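Home Ask Browse Topics Recent Sign In

How do you sort out a junk box of cords and little electronic bits?

Posted by Panya Limsakul, 6 October 2023

We moved in July and I still have all our odds and ends in one big carton. Chargers, plugs, things off of other things, packaging I was scared to throw away. Every time my husband needs a cable he digs through it on the floor and then half of it stays on the floor. I bought a Momuvard drawer unit (60 dollars, on sale) thinking it would fix everything, and now I have an empty drawer unit AND a full box. Where do I even begin? Do I test every single cord? I have maybe two free evenings before my in-laws come.

Sunee Sitthichai

Don't test them first, you'll be there till midnight! I did mine last spring and what worked was dumping the trash before anything else. Bags, twist ties, foam, the little cardboard sleeves. My box went down by half and I hadn't made a single hard decision yet. After that I made piles by what the plug end looks like, and if I had more than 4 of the same kind I kept the best ones and took the rest to the electronics recycling bin. Anything with a bare wire showing went straight in there too. Oh, and put loose batteries in their own jar with tape over the ends, please don't let them roll around with metal stuff. I label with masking tape because label makers make me crazy (I own a Benska one, it lives in a drawer, unlabeled).

Romain Besson

just throw it all out, you haven't needed it since july

Yupin Khunthong

Please don't throw it all out, the minute you do the printer will want its cord back. I'm partway through the same job, so take this for what it's worth.

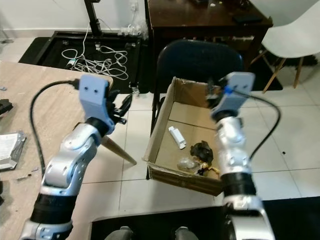

Cords are the worst part for me, so I keep them away from the small stuff completely and do them as a separate job on a separate evening. My white cables are in a tangle over on the black floor mat, and the carton only gets the little things. I took the flaps off it too, and I'd really recommend that, it's so much easier to reach into the corners! There's still a crumpled clear plastic bag in the bottom with the small parts, so I clearly need to follow Sunee's advice about trash first. Papers go up on the table and I don't let myself read any of them until the box is done, or I'd still be sitting there with a warranty from 501 years ago. For your two evenings I'd do small things the first night and cords the second, and if you run out of time, close the drawers and feed your in-laws something good.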